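Atdale Social Club Opens Second Weekly Evening for Adults New to Town

ATDALE, Wed 3 November - The Atdale Social Club will add a second weekly evening for adults who want to meet people in the area. The new session starts this month at the Wiritz Rooms and runs from 7 p.m. to 10 p.m.
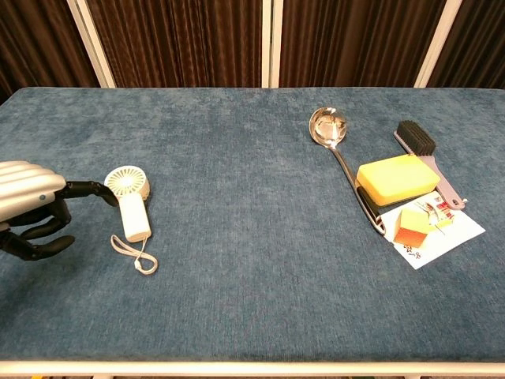
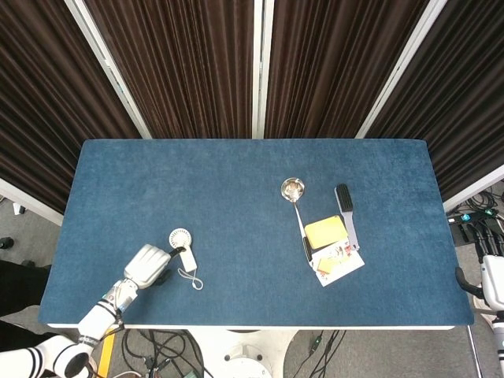
The club began in September with 15 members, most of whom had moved to Atdale for work. It now has 186 on its mailing list, and the first evening has been full for the past four weeks.

"People kept asking for a night when they could just sit and talk," said Ursina Holzer, who started the club with Adebayo Olatunji. "A lot of them work from home and don't know their neighbors yet."

Each evening is limited to 44 people, seated in small groups that change once an hour. Card games and a shared supper are part of the night - members may bring a dish, but don't have to. Single people and couples are both welcome.

Admission is $12 and includes supper. First-time guests can ask for Vesela Popescu at the door, and she will find them a group.

Places can be reserved at the front desk of the Wiritz Rooms. Press questions should go to Andri Kofler at the club office.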